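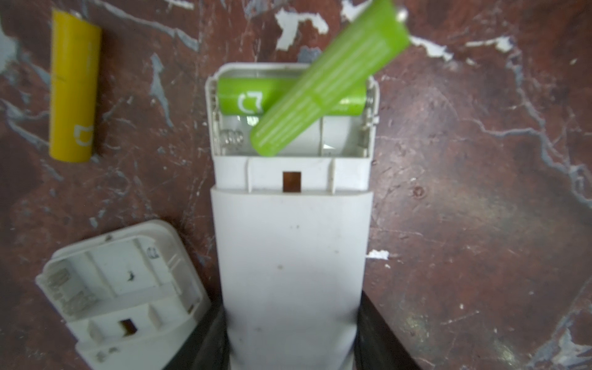
Home Kitchen Workshop Game Room Tips A–Z

Controller Fixes That Work, and Some That Don't

Jan 2, 2023

Every December the same advice gets passed around for game controllers that drift, drop out or stick. Most of it was copied from somewhere else by a person who never tried it. I went through the usual list at my own workbench and kept a few.

Blowing into things. Please stop. Your breath is damp, and the dust you move mostly goes farther in. A soft, dry paintbrush around the base of the stick gets more out in a minute than all that huffing.

Rubbing alcohol for stick drift. This one is half true. If there's grit or old soda under the stick, a drop on a cotton swab, with the power off, can free it up. If the sensor inside is worn, alcohol does nothing, and the drift that "went away" will be back by the weekend. Try it twice. After that you're just cleaning.

Cleaning kits. The Muvgate kit I bought had 26 pieces, and I used 4 of them. Two were swabs. The little gray putty picks up crumbs from the seams, I'll give it that, but so does a wooden toothpick.

Putting batteries in the freezer. No. I don't know who started this. Cold batteries can sweat when they come out, and then you've put a damp thing in a device you care about. Keep spares in a drawer, in a box, where they can't touch keys or coins. Don't mix old and new in the same controller, and take them out of anything you're putting away until summer.

Resetting everything. Forum people love a full reset. Before you wipe your settings, move the console out of the closed cabinet and get the metal lamp off the top of it. Wireless dropouts at my place in Brelthorpe stopped when I pulled the console forward 5 inches. I can't promise yours will.

"Gaming" cable sleeves. A Dreßler sleeve looks nice and keeps the cat off the cord. It does not make anything faster, whatever the package hints. Velcro strips from the hardware aisle do the same job, and you can cut them to length.

Sticky buttons. Warm water and a drop of dish soap on a cloth, wrung out until it hardly feels wet. Wipe, press the button a couple dozen times, wipe again. Skip the furniture polish. I've seen it recommended, and it leaves a film that grabs more dirt.

Stick caps. The rubber ones slide off when they get warm. If yours do, wash the inside with soap and let them dry overnight before you buy new ones.

More in Game Room: quieting a loud console fan, shelves for board games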